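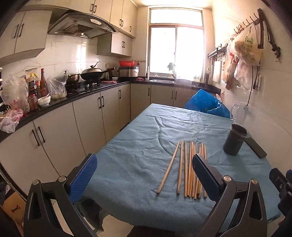 Figure 2. Chopstick sorting task, with the hand-held gripper open over the table.

3.2 Collection at home

The student teams of the Linholm robotics course recorded the task in ordinary kitchens. Each team had to give 90 demonstrations, and a demonstration longer than 8 seconds per chopstick was rejected. We did not ask the students to clear the counters before the recording. Thin objects lying close together were the most difficult case for the beginners, who often closed the jaws on two chopsticks at once. Such trials were kept and labeled separately (see Section 4).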